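October 24, 2020

Stock and storage notes, back room

Spent the morning on the corner with the bed. It has been used as a shelf since February and things were getting lost on it. The plan is to have the mattress clear, get the cartons onto racking, and know what we have in the way of masks before the next order to Skumari goes out.

Started with paper. The stock sheet says 3,927 masks on hand across all sites. The sheet was last added up before the Gudeta handover, when 2,000 went out the door in one day, and I can't tell from it whether those came off the total or not. Ebise Negash thinks they did. I have written both versions in the margin for now and will go by the delivery slips.

Then the big N95 carton. It is standing on the bed, against the wall, and the side panel has the quantity (2400), lot, production date and shelf life (2 years). Copied the lot and production date onto the stock sheet. Did not count the contents. The quantity on the panel is what was packed at the factory and should not go on the sheet as stock on hand.
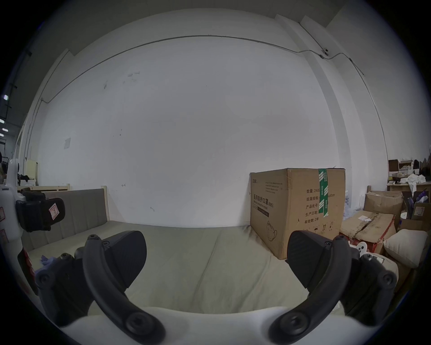

N95 carton with the side panel showing. Bed corner, blue cloth still to be put away.

Other things noted while I was there:

Wall behind the bed is scuffed in a few places. Wipe it first, paint only if that does not do it. Leave the taped notice where it is until Ebise has read it and said whether it still applies.

The conduit runs along the top of the wall and comes down at the side. Racking has to stand clear of it. Jedalau quoted a unit 70 inches high, which I want to check against the pillar on the right before saying yes. The beam steps out there and I have been caught by that before.

The mattress is fine as far as I can tell without stripping it. Headboard is padded with a light wood frame, so nothing with sharp corners should be leaned on it. Broretti wants the bed back for their display set and asked for it without marks. I would like it out of here by the end of the month, but that depends on the racking.

Loose packing is the slow part. White foam pieces, a white box with round cutouts, a dark brown board with a tag on it, all on the right side by the carton. Foam goes in one bag. The board keeps its tag until someone matches it to a packing list. The brown boxes stacked further over are a separate job - do not mix them into this one.

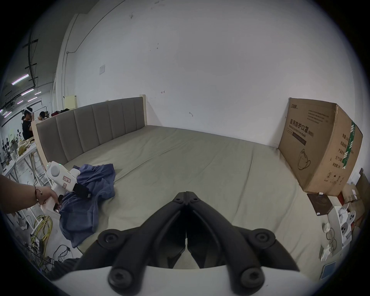
Does the shelf life run from the production date or from the day we received the carton?
It runs from the production date, so put that date on the stock sheet and leave the delivery date in the slips folder.

Shelf life also settles the order of use. Oldest production date goes to the front of the rack, newer behind. Mark the front face of each carton with the date in thick pen, large enough to read from the door.

One slip already turned up, for 477 masks, signed but with no lot number. Put it in the folder with a question mark on it. If the supplier can't give a lot, those get listed on their own line.

Left to do: fold the blue cloth, bag the foam, measure at the pillar, call Jedalau back. Ebise has the tape measure.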